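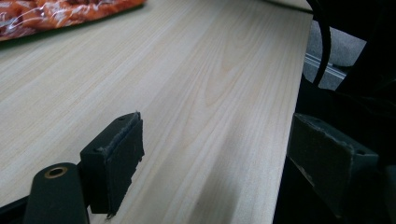 Finger pads of a hand-held gripper at the Trolta work table.

Trolta: progress report on equipment and budget
To: Jurancombe fund office
Date: 21 August 2020

With this report we inform you about the state of the equipment purchases in the Trolta project, and we ask for your decision on one change in the budget. The technical results will be sent in a separate report, as we agreed at the start of the grant.

1. What has been bought

The hand-held grippers, the cables and the work table were paid from the first part of the grant. All of these items are in use. The final invoice for the grippers was 124 euros higher than the offer, for the reason that transport had not been included in it. We covered this difference from the small materials line and we do not ask for additional money.

The objects for handling are ordinary packaged food, mostly snack packets and pouches. They cost very little and we buy them in the local shop. We propose to keep the line for objects as it is until the end of the grant, although it is at the moment not fully used.

2. Wear of the finger pads

In our first plan we considered the finger pads as a permanent part of the gripper. This was a mistake in the plan. The pads become fuzzy at the edges and scuffed on the upper side, and we have to treat them as a consumable, like tape or gloves. We have now recorded nearly 1000 handling trials, and our experience is that a pad with a worn edge should be changed before the next series begins. Otherwise the series are difficult to compare with each other.

For this reason we ask to open a new line "spare pads" and to order 8 pairs together. A single order also means only one transport fee, and we have learned from the first invoice to ask for it in writing.

3. The robot arm

The largest open item remains the arm. We have compared the Gruketti arm, which was named in the application, with renting an arm of the same reach for the last part of the project. Renting looks cheaper in the first months, but the mounting plate and the installation must be paid by us in both cases. If the project is extended, renting becomes the more expensive way. We therefore still prefer to buy.

The offer from Nägeli for the mounting plate, the connection set and one visit for installation is 1697 euros. It is valid until the end of August. The arm itself is in a separate offer, and its price has not changed.

We do not want to order the arm before the handling tasks are fixed. At present the work is done with two grippers, one in each hand, and the typical task is with packets, a pouch and a clear plastic bin. It would be unwise to pay for an arm which can reach only one half of such a table.
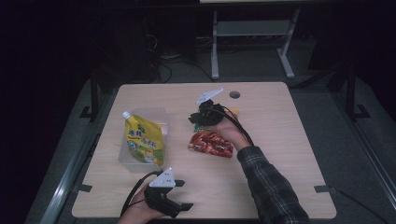
Nägeli has replied on this point that one arm would be sufficient for the reach if it stands at the middle of the long side, but that tasks for two hands would need a second arm, and that they would advise us to reserve the money for it now and not to order both at the same time. We find this advice reasonable. We have not yet put a second arm into the budget, and we would like to hear your opinion first.

4. Decisions we ask from you

Please confirm the new line for spare pads, with the money moved from the travel line, where no trip is planned any more.

Please confirm the Nägeli offer for the plate and installation before it expires. They have told us that the plate can be stored at their side without cost until the arm is ordered.

Regarding the second arm, a short answer in principle is enough for now. If you need the full comparison of buying and renting, we can send the table together with the technical report.

The Trolta project team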